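Reference > Household Textiles > Bed Coverings > Bedspread

Bedspread

By Regula Schwaiger
29/03/2026

A bedspread is the outermost covering of a bed, laid over the sheets and blankets to keep off dust and to make the bed pleasant to look at during the day. It is usually one layer of cloth, or a few thin layers held together, and it is generally wide enough to hang down on both sides. In everyday speech the word overlaps with coverlet, counterpane, and throw, and plenty of households use whichever one their grandmother used, which is as good a rule as any.

Names and related coverings

The older English word counterpane goes back to a French term for a stitched quilt, and it can still be heard among older speakers and met with in a great many children's books. A coverlet is commonly understood to be smaller than a bedspread, reaching just past the mattress and leaving the bed frame in view. A quilt has a filling between its top and its backing, and a comforter has a thicker one still. Shops are not very strict about any of this, and a shopper who cares about the drop at the sides will do better with a tape measure than with the label.

Materials and weaves

Cotton is the most familiar material, being easy to wash and comfortable to sit on in warm weather. Wool was long preferred in cold upland places, and linen wherever flax grew well. Many modern spreads are made of polyester or a blend, which dries quickly and holds its color through years of laundering.

Among the woven types, matelassé has a puckered surface that looks quilted although no quilting has been done. Candlewick is made by pulling soft, heavy yarn through a plain ground and clipping it into tufts, and chenille spreads have a similar fuzzy pile that children seem unable to resist picking at. Crocheted spreads are often worked in separate squares and joined at the end, so that a maker can carry the work along on visits (and put it away for a year or two, as often happens).

Printed bedspreads

Printing made bold pattern affordable for ordinary bedrooms, and flowers have been the favorite subject nearly everywhere. Small scattered sprigs suit a narrow bed and a low ceiling, while large blossoms need some width to show themselves properly. Red grounds are especially well loved, and a pale flower stands out on them even in a dim room.

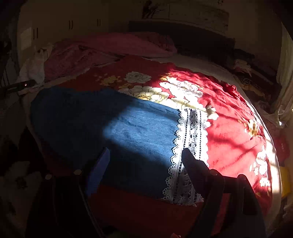

A red bedspread with large cream-white and yellow flowers, with a folded denim garment on top.

In her household survey of Plosov and the neighboring town of Fivov, Ayten Dursun found that the bright printed spread was often kept for guests and feast days, and a plainer one was used through the week. She recorded one family in Fivov that had brought out the same spread every August for over 50 years, mending the hem as needed and turning it end for end so that the fading would come out even.

Care

Most cotton spreads can be washed at home, provided the machine is roomy enough for the cloth to move freely. Deep reds should be washed alone the first few times. Ritva Niskanen, whose notes on linen closets are still read with affection, advised drying spreads in the shade with the printed side turned in, and refolding stored ones along new lines every 16 weeks or so. Tufted kinds are best shaken well and left unironed.

See also: Coverlet; Quilt; Candlewick; Bed skirt

Questions and corrections: write to the textiles editor, Sointu Hakala | © Nendeo Reference | Back to top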